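Grasp bench notebook
Posted by Kirsten Ross, 11 August 2024
4 comments · 2 shares

Picking up from the controller swap. The Melnyk position controller stays as the baseline and the Giren impedance controller is the one on trial. Everything is in sim for now. Hardware time on the Manance arms doesn't open until November, so the aim is to go in with one set of gains and one grasp approach already chosen.

Setup is the same cluttered table as before, with cans and boxes at fixed start poses plus a small random yaw. Task is a top grasp on the short can with the blue label, lift, hold for two seconds, put back. A run fails if the can slips, if the put-back is off its mark, or if any other object is moved more than 15 mm. That last rule is Sobia's and I was against it at first. I've come around. Without it the position controller looked much better than it is.

Ran 919 attempts overnight, split between the two controllers, same seeds where possible. The split came out uneven because the Giren batch stopped early on a solver warning and I restarted it with a smaller step. Need to rerun the early part before anyone compares totals. 374 of the attempts have full contact logs. The rest only have pass/fail because I left the logger on its short setting.

What I can say from the logged runs:

Position controller closes fast and lands in nearly the same place every time. When the approach is good it is very good. When the approach is off by a little it pushes the can sideways before the thumb gets there, and the slip happens on the lift.

Impedance controller is slower to close and the final finger pose wanders more. It recovers from a bad approach most of the time. The put-back is worse — it tends to let go with one finger still loaded and the can rocks.

The neighbor problem shows up with both. The extended finger passes very close to the soup can, and any extra wrist roll on the way down puts the fingertip into it.

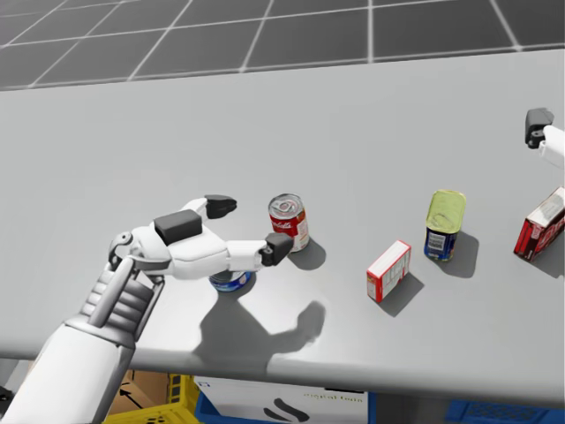
Category: Grippers / Hand clearance

Clearance on the finger side is the thing to fix first. Three options written down with Sobia Butt on Friday:

1. Rotate the grasp so the finger points away from the soup can. Easy in sim, but the wrist gets close to its limit and I don't trust the real one there.
2. Curl the finger more during approach and open it late. Works with the impedance controller. With the position controller the late opening makes the can jump.
3. Change the planner cost so it sees the fingertip pads as thicker than they are. Ugly, but it takes one line and doesn't touch the controller.

Tried option 3 for 18 runs on each controller. No neighbor contacts on the impedance side, two on the position side, both at the largest yaw. Too few to mean anything but enough to keep going.

Also swapped the simple fingertip friction model for the Dindham patch model. Slower, and the slips look more believable. With the old model the can would sit still and then drop all at once. Contact forces at the thumb are still noisy in the first few steps after touch. Could be the mesh on the can rim. Sobia thinks it's the damping on the thumb joint and she's probably right, so check that before remeshing anything.

Second arm parked for all of this. Don't move its park pose between batches, the collision cache has to be rebuilt each time and I lost an hour to that.

To do:
- rerun the early Giren batch with the smaller step
- logger to full, and make that the default
- option 3 on the full seed list, both controllers
- thumb damping sweep
- ask Sobia for her put-back script, mine releases too early

Last updated by S. Butt: damping sweep is queued, put-back script is in the shared folder.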